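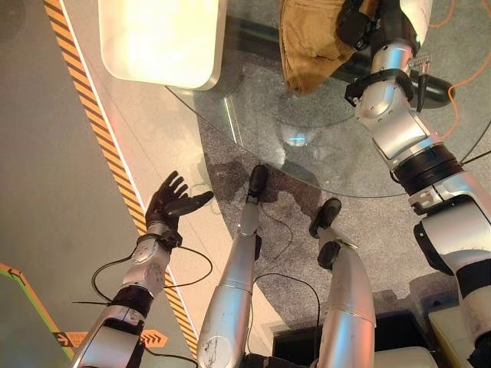
Fig. 4. Before you begin.

4. Setting up your Rakirier dough proofer

Find a nice flat spot for the proofer, out of direct sun and away from the cooktop. If you're in the middle of July and the kitchen is chilly, don't fret, it just takes a little longer to warm up (up to 100 minutes on a really cold morning).

1. Unfold the base until both hinges click.
2. Slide in the water dish and fill it to the line with plain tap water.
3. Rest the rack on its four pegs, set the dial to Low and pop the lid on.

Caution: Never move the proofer while there's water in the dish. Switch it off at the wall first, then empty it.

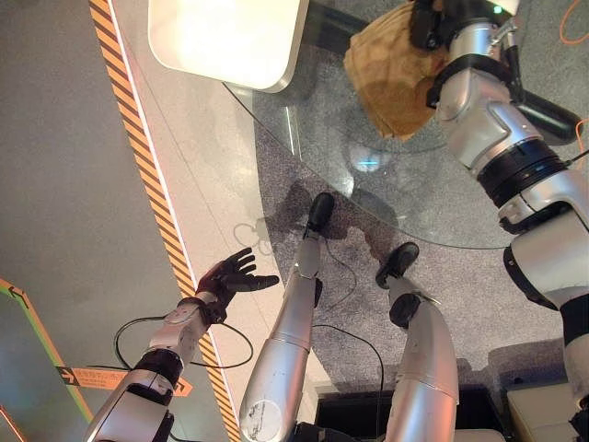 Otakar Hrubý wrote to tell us that his rye loaves came good once he stopped lifting the lid every few minutes to check on them, and would we please put that in the manual. Done, Otakar!

4. Let the proofer warm up, then put your dough in, covered.
5. Leave it be until it has grown to 2 times its size.

Note: Wholemeal and fruit doughs are slower, so go by how they look and feel, whatever the clock says.
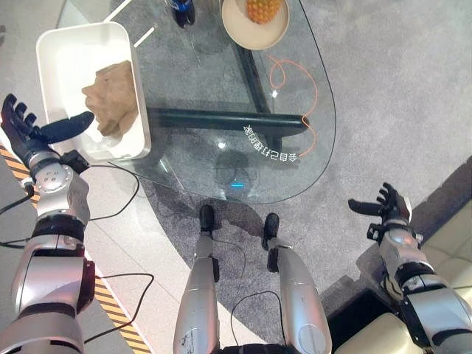 Cleaning is no bother at all. Wipe the inside with warm soapy water and leave the lid off overnight so it can air. Small bits and pieces like the pegs are easily lost down the back of a bench, so a plain white tray like the one in the picture is a handy thing to keep them in while you wash up.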